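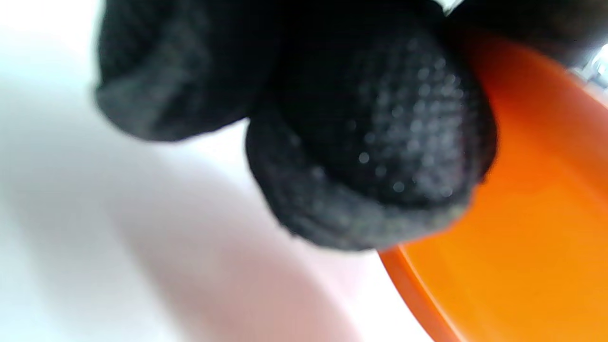
Fig. 1 — Dotted knit glove and orange part.

Unit 4: Handling jars and lids. Gloves stay on throughout. Lift glass by the body and set it down on a clear stretch of table.
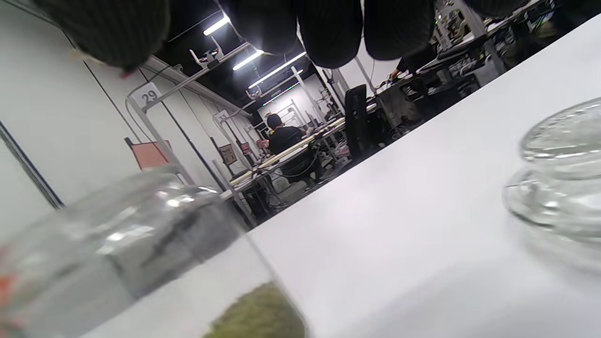

Leemans asked whether moss may be topped up later; it may, before the lid goes on. Record the jar number (47 upwards) on the Gultholm sheet.

Plastic parts are gripped at the rim — fingertips only, no twisting.

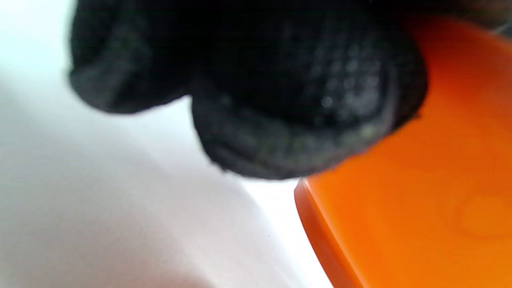
Worn gloves are exchanged before Unit 5.

Plillix course office | © Bunadora | Back to top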